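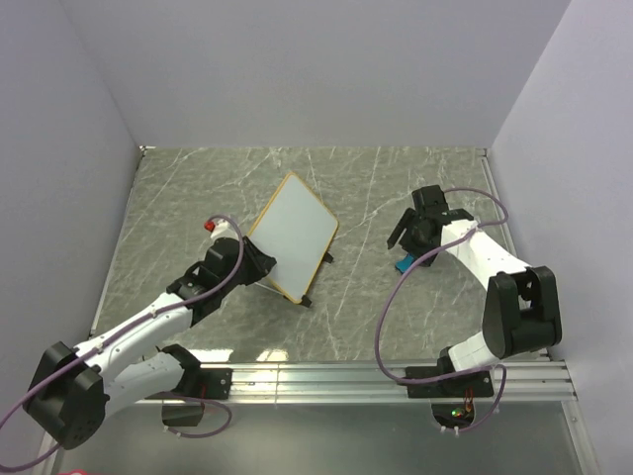

Open Day at Kivmont, October

I went to the Kivmont open day in Fliltstead because the flyer promised robots that "handle the everyday." I have read that line on a lot of flyers. Admission was free, parking was not, and the sign at the door said 252 people had registered.

The two-arm bench, mid-morning. Two arms, one small whiteboard with a yellow edge. Odette Maillard ran the session and was straight with us about how much practice goes into it: 1,000 recorded attempts so far, with 4,000 planned. I asked how many of the first batch were any good. She said they were still sorting them -- fair enough, but I'd have liked a number.

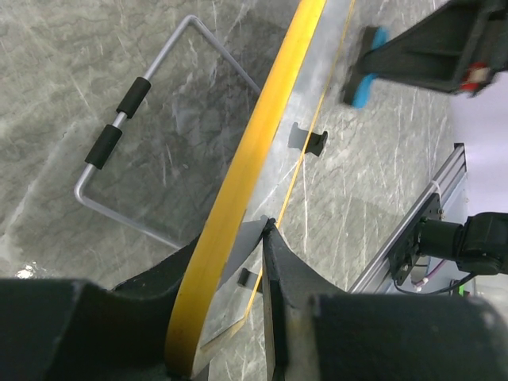

The Lokex people next door had a poster claiming 81 percent on "household tasks." No list of the tasks. I asked twice and got a brochure.

Amegashie had the best coffee and the shortest talk, both welcome. Their speaker put home use ten years out, which is what I was told at the last one of these I went to.

I'd go back to see the bench again next year, mostly to ask Maillard the same question.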